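BROLLHOLM, January – Cadets at the Brollholm university training unit were told Friday-style excuses wont cut it this term. Attendance first, said Fernanda Barros, the new commandant, taking the salute at 2 p.m. 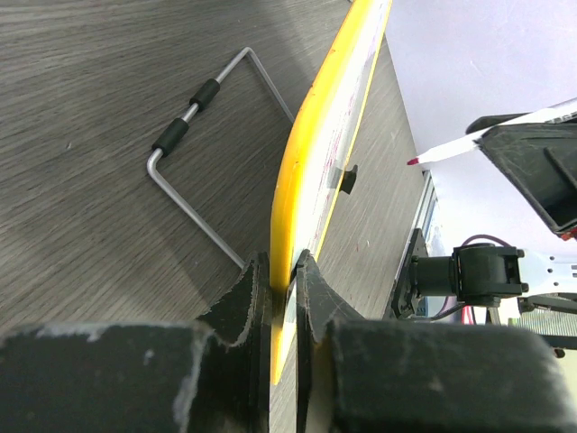

A board with a bright yellow edge, held upright.

Intake is 988, up from 932 last year. Drill, first aid, map reading – same syllabus, longer hours.

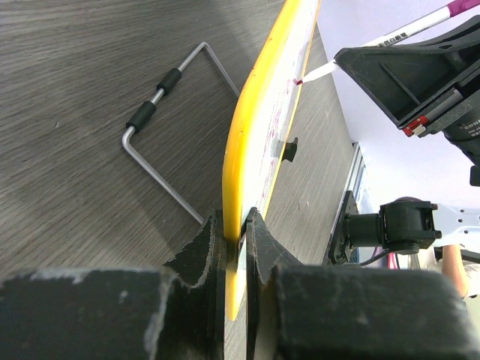

Uniform deposits go to 2,000 for new cadets, payable before the frist parade. Onyekachi Ajayi leads the junior company.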